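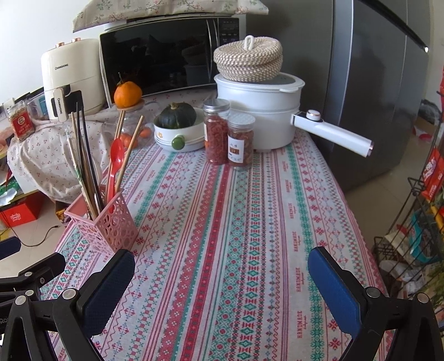
Home-built Hand-held Gripper: Project Report
Sille Ketilsson, with Snædís Ingvarsson
Supervisor: Tove Hafstein

1. What we set out to do

The plan we handed in was to build a hand-held gripper with a camera on it, use it to record ordinary kitchen jobs, and train a small model on the recordings so that the bench arm at the Teltstead workshop could do one of those jobs by itself. The job was lifting one utensil out of a plastic basket and laying it on the table.

I came into this doubtful about the claim you read in a lot of hobby write-ups, that anyone with a free weekend and a kitchen can collect useful robot training data. I am still doubtful, though for different reasons than I started with.

2. The build

The gripper has two black fingers on jointed linkages, with metal pivots and a textured blue pad on each finger. Squeezing the handle closes them. We made it at Teltstead, mostly in the evenings, and the first two versions were bad. Version one had so much slop in the pivots that the pads met at an angle and anything thin rolled out sideways. Version two was stiff enough to give Snædís a sore thumb after a few minutes.

Version three is the one we kept. I would call it adequate. The pads grip a spoon handle well. They grip a single chopstick if you come at it square, and they tend to take two if you don't. We angled the pads inward a little to help with this and I can't say it made a difference, as we changed the pad surface the same week. That was poor practice on our part and Tove said so.

The recording software is called Trurkine. Snædís wrote nearly all of it. It saves video and finger opening, and works out the path of the hand afterwards from the video.

3. Recording

We recorded at a kitchen table with the usual things left on it, including the jars, a pumpkin and a patterned cloth. I had expected the cloth to be a nuisance. It was the opposite, because the path tracking likes a busy pattern and got lost much more often over the plain floor tiles. On the other hand the glossy door of the microwave throws back dark shapes from the room, and Trurkine sometimes tried to follow those.

We made 200 recordings. After throwing out the ones with lost tracking, dropped utensils or a hand in the way, 91 were left. I think that figure should be printed in larger type than anything else in this report. Write-ups usually give the number recorded and leave it there.

4. Testing on the arm

The arm had 20 attempts at the workshop bench, on the same basket. It got a utensil out and onto the bench in 13. The spoon was easy. Most of the failures were chopsticks, either two at once or the whole basket dragged along.

I don't accept that this shows the method works. We put the basket in nearly the same spot every time, and we never ran the obvious comparison, a fixed set of moves with no learning in it. Ívar Ravn, who shares the bench, offered to write one and we ran out of April. It might well have matched us.

5. What I would do differently

Build the fixed-move comparison first. Change one part of the gripper at a time. Move the basket between recordings, and write down where it was. Sort the good recordings from the bad on the night, while you still remember what went wrong. We left it all to the end and disagreed over plenty of them.

The gripper itself is worth keeping and is in the drawer marked Minum at Teltstead. Please don't tighten the pivots.

Comments (3)

Sólveig B.
Did you try it with the chopsticks lying flat? I'd have thought upright in a basket was the hard version.

Ívar
Offer still stands on the scripted one. My money's on it for the spoon, not so sure about the chopsticks.

Sille K.
@Sólveig no, only in the basket. Flat was on the list. @Ívar yes please, but you're moving the basket between goes.

This site uses cookies to remember your settings and count visits. Accept / Manage preferences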